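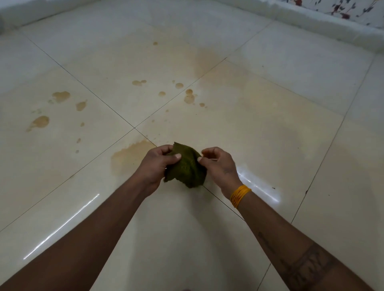

Cream tile floor, green cloth.

September 4, 2021

Grout haze test, second round. The Bekdale sealer went on in August and the haze came back along the joints within a week, so I am going back to plain cleaning before trying any other product.

Mixed the Omix cleaner at 6 ml per 300 ml water. The label allows stronger but I want to start low. Left it on for 6 minutes, wiped, rinsed with clean water, wiped again. Did the offcut board first, then the trial patch by the door.

Offcut board: haze mostly gone. Dark grout did not lighten. A slight drag under the finger near one joint, probably leftover sealer.

Trial patch: better than last time but streaky in low light. I think the rinse water was dirty by then. Change the bucket sooner.

Belmiro Moreira wants to go straight to 100 ml of concentrate in the big bucket for the Paiva job. I would hold off until the board has been left over the weekend. If the grout goes pale on Monday we drop Omix and ask Lirnport for the older powder.

Still to do: label the boards on the back, order cloths, find out which batch of sealer we used. The lid is missing from that can and I didn't write it down.

Recent entries
Sealer on dark grout, first round
Thinset open time
Chipped edge repair
Bucket and sponge stock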